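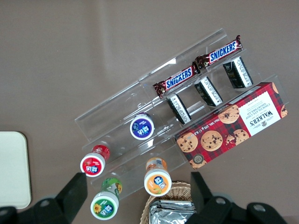 Refreshment Counter, Rulach Reading Room

The counter reopened in May under the direction of Youssra Kamel. Snacks are set out on a clear tiered stand – chocolate bars at the back, shortbread at the front – and restocked before each session.

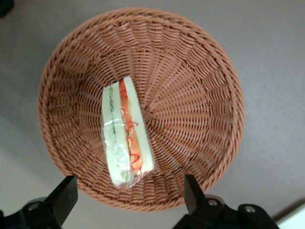
Lunch service is limited to items that need no plates or cutlery. Sandwiches are wrapped individually and offered in a round woven basket, such as the one holding a triangular sandwich in clear film. Orders for groups should be placed with the Rulach office 2 days in advance.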